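ROB 101 Shared Workcells, Handout 2
Rules for working at the two-arm table
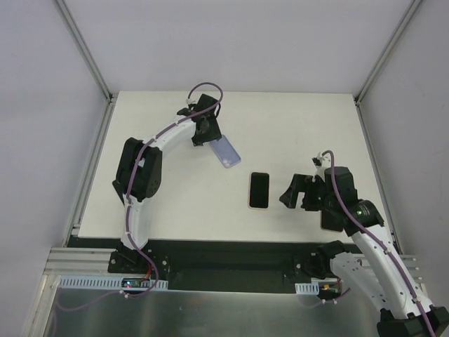
When may a student reach onto the table?
Only when both arms are in hold, the operator has said "clear" out loud, and the second person at the station has repeated it. An arm that has stopped moving may still be in the middle of a program, so a pause does not count as hold.

These rules apply to every station in the Craddock lab. They were written by Beca Sayce and revised in October after comments from the teaching assistants. Read them before your first session and bring a signed copy of the last page.

Roles
Each station has an operator and a spotter. The operator runs the arms. The spotter watches the table and keeps one hand near the stop button. The spotter does not take notes, answer messages or help with code while an arm is powered. Swap roles only in hold.

Before power
Check that each base is tight. Follow every cable with your eyes from the gripper down to the base and look for places where it could snag at the elbow. Cables need enough slack for the full reach of the arm, and the ties should sit on the straight links, clear of the joints. Keep loose sleeves, lanyards and bags away from the front edge.

Objects
Use only items from the station bin. Phones used for handling practice must be switched off. Do not use your own. A phone with a cracked screen or a swollen back goes to Cleiton Pimentel and does not go back in the bin.

Speed and force
Run any new program at the lowest speed setting first, all the way through. Start with the grip force at 33 percent of the range and raise it in small steps. Flat objects slip more often than they break, and students tend to correct for this by squeezing too hard. Try a different approach angle first.

Two arms at once
Only one arm may enter the middle zone at a time unless the program has a handover step that has been reviewed. Write the handover point in the plan, with the arm that lets go last. The spotter should know that point before the run starts.

Stops and faults
After any stop, write down the time and the step number before you reset. Questions go to Iestyn Parry.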